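Our midsummer walk on Irnik hill

I live in Stullham for nine years now, and each summer I promise to write about the Irnik walk. People here go up the hill in the evening, carrying bread and small lanterns, and they wait at the top until it is dark. My neighbor Vaida Rebane told me that her grandmother did the same, but with a goat.

This year I went with Areeba Baloch and her two boys. The path is 4 kilometers and the last part is steep, so we stopped many times. At the top there was a fiddle player and a very long line for soup - I did not get any.

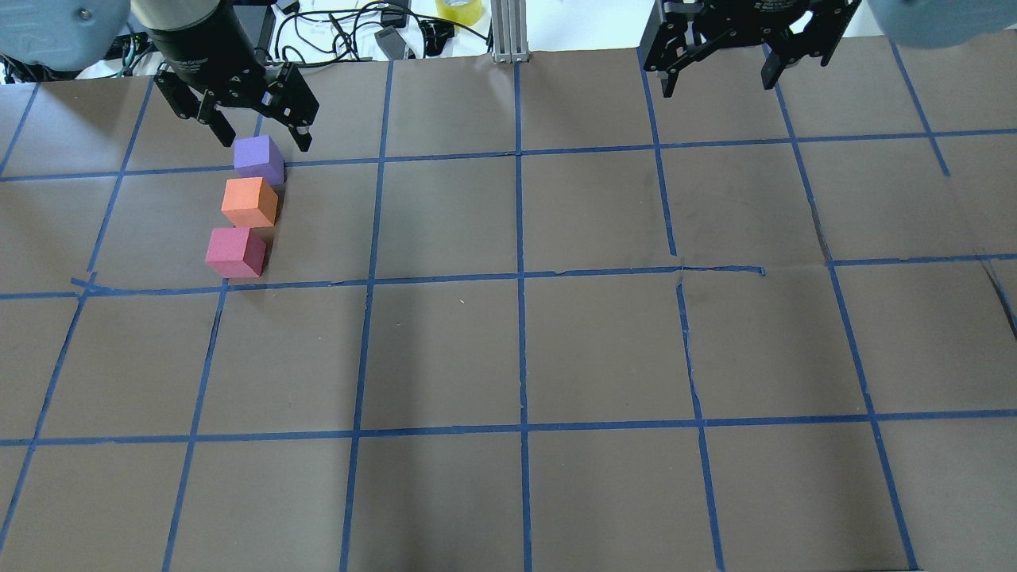
Do you have to sign up before the walk? Most people just come to the old well before seven in the evening, and only groups with a bus should write to the organizers in May.

The song at the top has many verses and I know only two of them. Shahzad Mughal gave me a paper with all the words, but the wind took it. Next year I will learn them at home. I also want to bring better shoes, a warm sweater and my own soup.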